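September, workshop notebook, glue bench

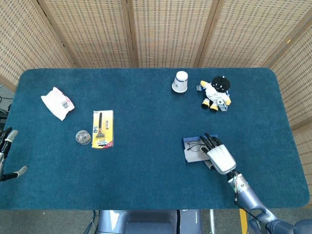 Hide glue again, and I'm writing this up while my fingers are still tacky because last time I left it until after lunch and couldn't remember which jar was which. The idea is still to get a glue for the chair seats and the loose stool rails that comes apart with a bit of steam, so whoever mends them next doesn't curse us the way I've been cursing whoever used epoxy on the Stenier stools. I've also been thinking about screens, and that woven divider behind the teal table, with its pale panels in darker upright frames, is just the sort of thing I'd like this glue to be good for. All those little openings in the weave would fill up with squeeze-out if the mix was too runny! So thickness matters more than I'd been allowing for, and I've shifted the tests that way.

Batch one: granules from the Wastevetti tub, soaked in cold water overnight. They'd swollen up nicely by morning, like frogspawn. Warmed in the jam jar inside the old bottle warmer, lid resting on top. It went from lumps to a thin honey quite quickly and I thought, lovely, then let it sit too long while I looked for the acid brush (it was in the apron, the other apron) and it had a skin on it you could have written on. Skimmed that off. Brushed it on ash offcuts, rubbed the joint, left it.

Batch two: same granules, less water, plus a pinch of salt to slow the gel. I know some of you prefer urea for this and I've got a bag of it somewhere, but salt is what was on the shelf. Much more time to fiddle with the joint, almost too much. It was still sliding when I went back with the tea.

Snapped the offcuts this afternoon. Batch one broke in the wood along most of the joint, with a good ragged tear, so I'm happy with that. Batch two let go partly on the glue line. Could be the salt, could be me not clamping it. I did one clamped and one rubbed for batch one and only rubbed for batch two, which was silly, so batch two needs doing again before anyone takes it as gospel.

Steam test: kettle, bit of hose, wet rag round the joint. Both let go, the salted one sooner. Lots of brown goo down my sleeve. The ash had fuzzed up round the shoulders but it'll scrape. I then tried the same on a leftover rail from the Cisternas bench, which I'd glued with the bottled liquid stuff back in the spring, and it barely noticed for ages, then all came away at once and landed in the sink.

Smell: yes, I know. It's only bad if the jar's gone over, and the one on the windowsill had. I've thrown it out and opened the top light. Please don't put the lid back on a warm jar, it sweats and goes off. I've written OUT on the lids of anything that's been heated more than 2 times, so bin those and don't try to be thrifty.

Still to do: batch two again, clamped this time. A thicker mix on a scrap of cane or something like it, to see how far it creeps into a weave before it gels. Try warming the wood first with the heat gun, as the bench by the door is freezing first thing and I think the glue was chilling before I'd closed the joint. And 7 dowels to turn for the Lestudex rack, nothing to do with glue, but I keep forgetting and it's written here now.

Warmer's switched off at the wall. Brushes are soaking in the blue mug, so don't drink out of it.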